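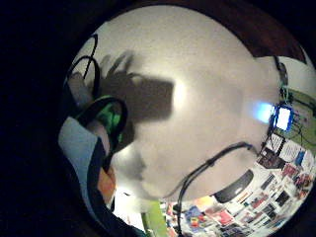 **66 bus: new route from May**

**kerbcrawl_legit:** Farnier have put up the new map for the 66. It no longer goes down Koler Street, where the passengers are, and goes past the Kelulent retail park instead, where the car park is. Six minutes longer end to end. They're calling it a "refresh".

**topdeck_front:** The retail park has never had a bus. My sister works there and walks along the dual carriageway in the dark. I'm in favour, sorry.

**kerbcrawl_legit:** Then give it a bus. Don't give it mine.
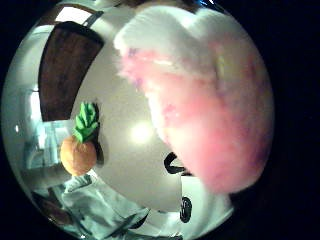
**platform_zero:** Does the 102 still stop at Koler Street?

**topdeck_front:** It does, every half hour until 7pm, then hourly.

**platform_zero:** Ta. So after seven we've got a fine selection of one.

**kerbcrawl_legit:** It was late last night as well, so the selection was more of a rumour.

**oldroutemap:** I'll defend the planners a bit, having been to the drop-in.

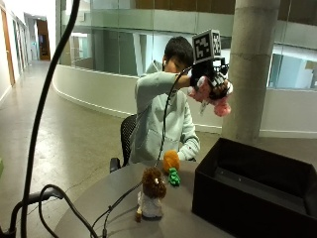

The old 66 did a loop that made sense when Buschmann's was a factory with a shift change, and it's flats now. What they want is a straighter line with the interchange in the middle. Say the orange fruit on that round table is the interchange and the green bumpy thing just in front of it is Koler Street. You can walk between them. The shaggy-headed one nearer the front is the retail park, and at the moment you can't sensibly walk there from anything.
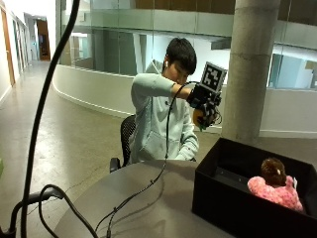 Koler Street to the interchange is 400 metres, which I grant you is uphill and has a bench with no seat. If they fixed the pavement and kept the 102 half-hourly till eleven, I'd call it a fair swap.

**kerbcrawl_legit:** 400 metres on their map. My knees use a different scale.

**topdeck_front:** Put that in the consultation form. There's a box for it.

**kerbcrawl_legit:** I did. It timed out on page six.

**platform_zero:** They do paper ones at the library. Take your own pen.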